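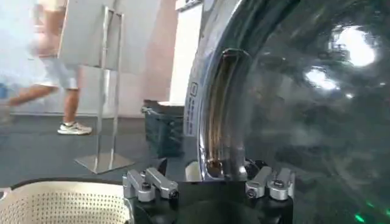

Zoltmont House Announces the End of the Laundry Argument

Kolbridge Property Services puts numbers on the dryers, rules on the wall and lint where lint belongs

Kolbridge Property Services is pleased to announce new arrangements for the shared laundry room at Zoltmont House, home to 400 residents and, by the evidence of the message board, 400 opinions on when a wash is finished.

The new arrangements begin in May. They cover how machines are named, how long a finished load may sit, and who cleans the lint filter. The last of these took up most of the planning.

"We asked residents what they wanted from a laundry room," said Pierina De Luca, building manager. "They wanted clean clothes and fewer notes. Some of the notes had footnotes."

Machines Now Have Numbers, and People Are Asked to Use Them

For years, residents reporting a fault have relied on descriptions such as "the one by the wall," "the good one" and "the one that ate my sock." Repair visits were booked on this basis, with mixed results. On one visit a technician was sent to the good one and found it good.

Under the new system, a fault report must include the kind of machine and the number on its sticker. Dryer number one carries its number in the upper left corner of the front panel, next to the characters 智慧烘, which tell you it is a smart dryer. Residents are reminded that the dryer's intelligence does not extend to checking pockets.

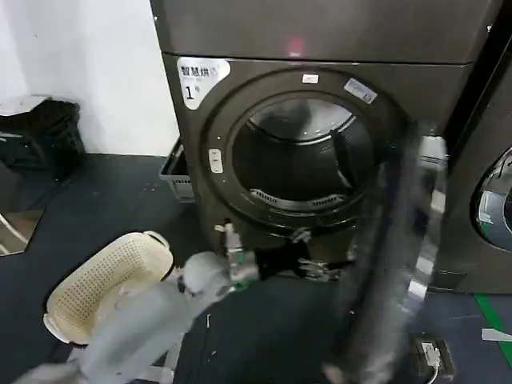
Reports go to the front desk or to the building's repair contractor, Rizk, which has agreed to reply within 24 hours. A reply is a reply and may take the form of a question. Please answer it. Rizk has shared with us several reports that read, in full, "broken again."

The 44-Minute Rule

A finished load may stay in its machine for 44 minutes. After that, the next person in line may move it to a basket, and the owner may feel however they like about this, quietly.

The figure was reached by compromise. One group of residents asked for an hour. Another asked for no time at all and signed its letter. Kolbridge split the difference, added some time for the elevator and stopped taking calls.

"I have had my laundry moved and I have moved other people's laundry," said Imad Sabbagh, who represents the upper floors in talks with management. "Both are terrible. At least now I know when to start hurrying."

Moved laundry must be placed in a basket. It should not go on the floor or on top of a bag belonging to a third party who was only there to read.

A Word About Lint

The lint filter sits behind a white grille along the lower edge of the dryer opening. It is in plain view whenever the door is open, a fact that has so far not led to anyone cleaning it.

Residents are now asked to do the following after each load:

Open the door all the way.
Clear the grille and filter by hand.
Put the lint in the trash, including the bit that sticks to your sleeve.
Look inside the drum once more, up near the back, where small socks go to start a new life.
Leave the door open if nobody is waiting.
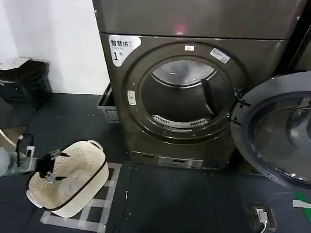
Dryer number one, door open. The lint filter grille is the curved white part at the bottom of the opening.

Kolbridge will hold 2 short sessions on filter care, both led by Soo-ah Tak of the maintenance team. Each will last as long as it takes to clean a filter, plus questions. Snacks will be provided by Bakus, the bakery downstairs, and must stay out of the laundry room. Powdered sugar in particular has a history here that we would prefer not to repeat.

Washers

The rules for washers are mostly unchanged. Check that the door has released before pulling on the handle. If it has not, wait. Pulling harder has been tried widely across the building and the results are on file.

Residents should also check the drum before loading. Lost items may be left with Torunn Solheim at the front desk, who currently holds a number of single socks, a tie and one very small sweater that was not always very small.

The laundry room remains open day and night. Residents who wash sneakers at 3 a.m. are within their rights and are known to their neighbors.

About Kolbridge Property Services

Kolbridge Property Services manages apartment buildings and the shared rooms inside them, including laundry rooms, bike rooms and one sauna that we are still discussing.

Press Contact

Jihad Atallah, Communications, Kolbridge Property Services. Please contact Mr. Atallah with press questions only. He does not have your pillowcase.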